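Cleaning white laminate bench, yellow marks won't come off

Asked by Bianca Ciobanu, Rakusthorpe

Hello everyone. I moved into a rental flat in December and the kitchen bench is white laminate. Near the kettle there are yellow marks, I think from tea or curry. I have tried dish soap and also vinegar, without a result. I am worried about my bond. What can I use that will not make the surface dull?
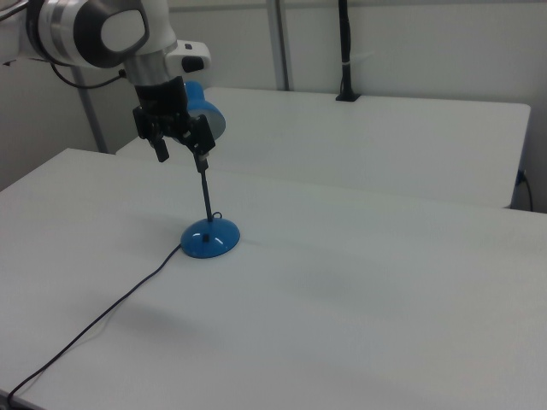 I should add that the bench is old, and the agent told me it cannot be replaced in the same colour.

2 answers

Kamlesh Tyagi
Make a paste from bicarb soda and a little water, leave it on the mark for 11 minutes and wipe with a soft cloth. For turmeric I had to repeat it up to five times – it becomes paler each time. Please do not use the green scourer, it scratches the shine and then the stains go in deeper. Sunlight helps also, if your window is on the right side.

Florin Munteanu
bleach. worked for me

Comment from Bianca Ciobanu: Thank you Kamlesh, I will try the paste on the weekend.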